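Robots & Handling > Reviews > Grippers and Picking Kits

Branavico bin picking kit: a long review, mostly about the hose 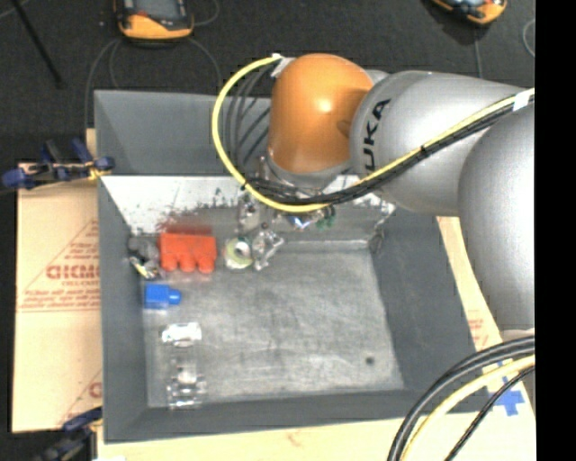

Vol. 10, Issue 2

We bought the Branavico kit in October to go on an arm we already had. The box held a suction wrist with a swivel fitting, a depth camera, a small controller, a bag of cable clips and a licence for the picking software. I set it up with Lucinda Ambrose, who does our wiring, and we used it for mixed-object picking out of a single grey bin. One part of it failed in a way that I think buyers should know about, and most of this review deals with that.

First, the ordinary things. The wrist bolts on with four screws and the adaptor plate fitted our flange first time. The software found the arm on the network without help. Calibration is done with a printed card and takes less time than making tea. The manual is short and the English is good, though the wiring diagram is printed so small that we had to photograph it and zoom in.

Picking was good on anything solid with a flat face. Our test load always has a few easy things in it, such as the red block with the three rounded projections and the blue one with the peg, and the kit took both well. It also dealt with the roll-like piece, which other software has given us trouble with.

Clear objects are another matter. We keep several in the load on purpose. On a scuffed metallic-grey floor they show up as a few bright glints with the floor visible straight through the middle, and the depth camera often returned nothing for them at all. When they ended up against a wall of the bin the software would declare the bin empty and stop. Branavico says in the manual that transparent items are "supported with tuning". We tuned for two days and got some improvement in the open part of the floor, and none in the corners.

Now the fault. The air hose supplied with the kit is stiff. The manual tells you to leave a "generous service loop" at the wrist and to clip the rest to the arm, but it gives no length, no minimum bend and no drawing of where the clips go. We clipped it as we thought best. During an unattended run of 1000 picks, the arm went down for something near the far wall, rotated the wrist, and the loop caught on the rim of the bin. The arm did not stop. It pulled the hose out of the swivel fitting and dragged the bin sideways until it met a clamp, and only then did the arm's own collision detection trip.

The log puts this at pick 700. The kit had lost vacuum by then, of course, and its controller knew that. It recorded a failed grasp and asked for another attempt. A sudden total loss of pressure during a move is treated the same as missing an object. I think that is the real defect. A hose can snag on any installation, but a controller that sees its air supply vanish ought to hold the arm and raise a fault.

No one was near the cell and nothing was broken apart from the fitting. Had somebody been reaching in to straighten the load on the slow-speed setting, they would have had a loose hose end whipping about at face height when the blow-off valve next fired.

I reported it to Branavico. Their support engineer, Fitzgerald Tillman, answered the next morning and was straightforward. He sent a new fitting and confirmed that the pressure-loss behaviour was as designed. There is a setting called "halt on supply drop", buried under Diagnostics, and it is off by default. We turned it on and pulled the hose by hand with the arm moving slowly over an empty cell. It stopped every time we tried it. I can't see why anyone would want it off.

On routing, my advice is to treat every line at the wrist with suspicion, whatever kit you use. A big C-shaped loop of cable hanging out beside the wrist joint looks harmless when the arm is parked high. Once the wrist is down in a bin, that same loop is hanging over sloping walls and a rim. Run the arm slowly to all four corners, at full wrist rotation both ways, and watch the loop and not the tool. Cable ties are fine for a bundle along the arm but trim the tails, as a cut end sticking up will catch on things. Tape will do for a day's trial. I would not leave it on a cell that runs alone.

Clamp down whatever your bin stands against, too. Our clamps were there for something else and they are what ended the drag.

Good: mounting, calibration, solid objects, support.
Poor: clear objects in corners, hose, clips, small diagrams.
Must change: halt on supply drop should be on out of the box.

We are keeping ours, with a softer hose from Kowalczyk. I would not recommend it to anyone who plans to follow the quick start page and walk away.

Kenji Ambrose

Comments (4)

Amarachi Shehu
Same setting was off on ours. I went and checked after reading this. Does it survive a firmware update?

Kenji Ambrose
It did on the one update we've had. I'd check again after each one.

Marcus Pennington
We had clear parts going missing in the corners as well. Moving the lights lower helped a bit, but then the shiny ones got worse. Ended up having a person clear the last few.

histton_mick
Which Kowalczyk hose? They do two and one of them is just as stiff.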